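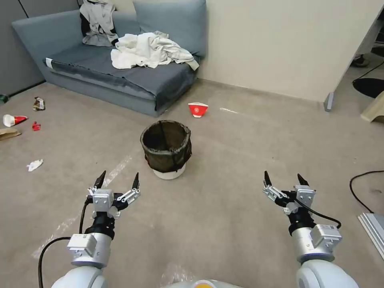

Toltik Household Chores Group — Gallery

Tidying the lounge: two arms, one bin, and a floor that looks like the morning after. Paper cups, a crumpled wrapper, a tissue. The bin stands there with its mouth open and has so far done more than its share of the thinking.

People ask us whether machines can do the housework yet. Our usual answer is that they can do some of it, slowly, if you don't hover. A cup on its side is a fair target for two fingers. A flat piece of cardboard on carpet is a swine, as anyone who has tried to lift a beer mat in gloves will know. And then there is the laundry on the sofa. Crumpled white cloth has no handle and no obvious front, and what it wants doing to it is a matter of opinion.

Graziella Zuccaro keeps our list of chores, which runs to 24. We would trust a machine alone with 8 of them, and picking up cups is one. Cloth is not, whatever the chap from Conell told us in January. Litter goes under "supervised", along with wiping tables and anything involving a drawer.

For comparison, a teenager can clear a floor like this in three minutes, though getting the teenager to start is a separate research problem — and one we have no funding for.

Next open afternoon: 17th July, in the Ekau building. Tea provided. Please put your own cup in the bin.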